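Mollarness Shared Workshop
Minutes of the build group meeting, May

Present: Jayson Ocampo (chair), Akinyi Kimaro, Wálter Chambi, Yolanda Alvarado (minutes)
Apologies: Yeison Palomino

The chair opened the meeting at 1905. The minutes of the previous meeting were accepted without change.

Item 1. Two-arm tidying robot
Mr Chambi reported that both grippers now open and close from the one program. The group's present task is picking up litter from carpet and placing it in a lined bin. Ms Kimaro noted that thin plastic remains the hardest material to grip, and asked that it stay on the test list. Agreed.
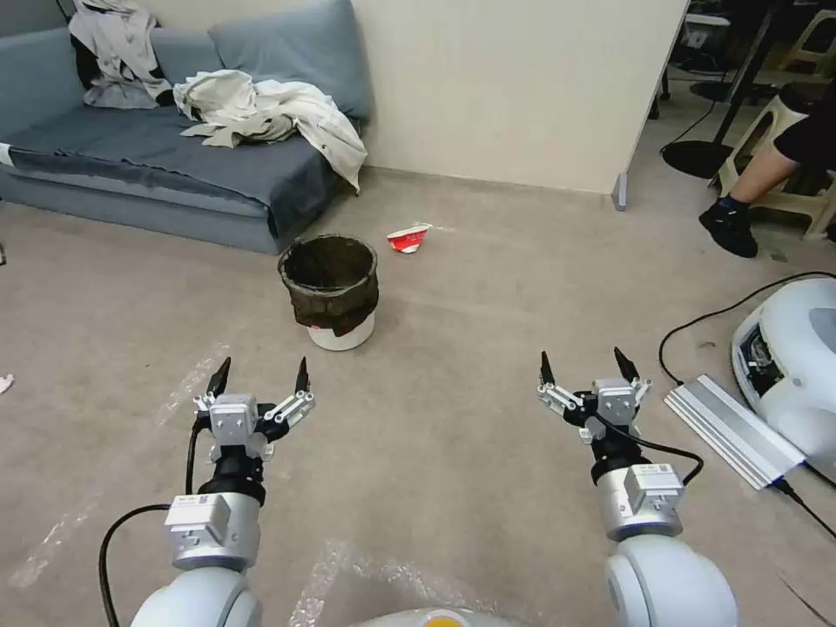 Will the robot be expected to handle clothing this term?
Clothing will follow once the litter task has been signed off - Ms Kimaro will draft the steps for folding a jacket and bring them to the next meeting.

Item 2. Cables
Ms Alvarado asked that cables on the floor be routed behind the base before each session. Mr Chambi will buy clips and a length of sleeve. The chair asked that the colour of the sleeve contrast with the carpet.

Item 3. Spending
A sum of $600 was approved for spare fingertips and a second power supply, to be ordered from Henao. The quote, number 2071, is held in the office. Mr Palomino had written in favour of waiting for a price from Andstead. The motion was carried, with Ms Kimaro abstaining.

Item 4. Other business
The key to the parts cupboard has been returned. Labels for the drawers are still outstanding (Mr Palomino).

The meeting closed at 8:10 pm.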